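The robots will do the dull bits

Everyone at Ernstead has now heard the sentence at least once. The robots will do the dull bits, and we will be freed up for the interesting ones. I have worked in the packing hall for long enough to have been freed up twice already, first by the label printers and then by the new conveyor, and both times I ended up standing in the same place doing the same thing faster.

So I went along to the briefing in November with low hopes. Filippos Papadakis had come over from Prestmont to present the sorting project, and I'll give him this much, he was polite and he didn't use the word "journey". He had a simulation running on the big screen. The plan is that an arm learns to sort by colour and position in the computer first, then on a test bench, and then on our returns line, where at present six people on each shift take small items out of mixed trays and put them where they belong.
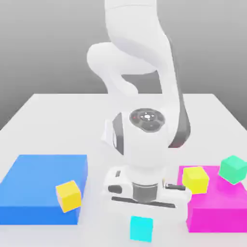 Returns don't come in tidy blocks. They come in torn bags with somebody's receipt stuck to the side, or inside a box meant for something else, or with one shoe. Kamol Thaweesak, who has run that line since before we moved buildings, asked what the arm would do with a thing it couldn't recognise. It would flag it for a person, Filippos said. Kamol asked which person. There was a slide about that, but it only said "operator".

That word has bothered me ever since. An operator, as far as I can make out, is one of the six, kept on to stand by the machine and deal with whatever it sends back. All the easy trays go to the arm. What's left is the sticky, the broken and the unreadable, hour after hour, with no easy tray in between to rest your head on. I don't call that the interesting part of the job. Those easy trays are when people talk to each other, and when a new starter learns what a normal item looks like.

Szu-yu Chien in planning thinks I'm being unfair. She points out that wrists and shoulders are the main complaint on returns, and that if a machine takes over the reaching, people will go home less sore. She may well be right, and if the company puts that in writing I'll sign for it gladly. But she also told me the target for the trial is 2,214 items a shift, and when I asked whether the target would come down on days when the arm was off for repair, she said it was a good question. I've heard that answer before.

I don't want to smash anything. I'd like to see the arm on a real tray, on a bad morning, with Kamol picking the tray. I'd like to know before the trial what the other five are going to be doing, and at what grade - "redeployed within the business" could mean the Clotisach site, and there's no bus to Clotisach before seven. And I'd like one of the two review meetings to be held on the night shift, at a time when the night shift can come.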